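의류 수선 업체 클렐라, 니트 무상 수선 6월부터 확대

의류 수선 업체 클렐라가 니트류 무상 수선 서비스를 6월부터 몰사이드 지역 전 매장으로 확대한다. 지금까지는 본점 한 곳에서만 접수를 받았다.

대상은 스웨터와 카디건, 맨투맨 등이며 브랜드와 구입 시기는 따지지 않는다. 한 사람이 한 달에 최대 5벌까지 맡길 수 있다. 올 풀림과 솔기 터짐, 작은 구멍은 무료이고 소매나 밑단을 새로 짜야 하는 경우에는 실값을 따로 받는다.

클렐라에 따르면 본점에서 진행한 시범 기간에 접수된 옷은 505벌이며, 이 가운데 331벌이 솔기 수선이었다. 업체는 매장별로 매달 300벌까지 접수하고, 물량이 차면 다음 달로 넘겨 예약을 받을 계획이다.

접수는 오전 10시부터 오후 6시까지다. 맡기기 전에 세탁을 마쳐야 하고, 단추 등 부속품을 교체하려면 직접 가져와야 한다.
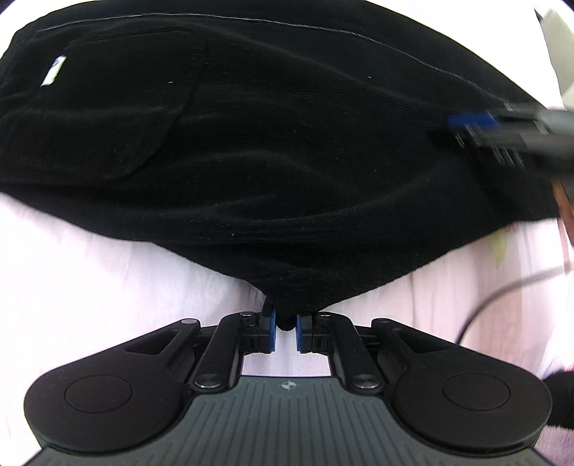 카츠페르 소바는 수선비가 새 옷값과 비슷해 그동안 버린 스웨터가 적지 않았다며, 접수 시간이 저녁까지 늘어나면 더 자주 이용하겠다고 말했다. 클렐라는 접수 시간 연장 여부를 여름이 지난 뒤 결정하기로 했다.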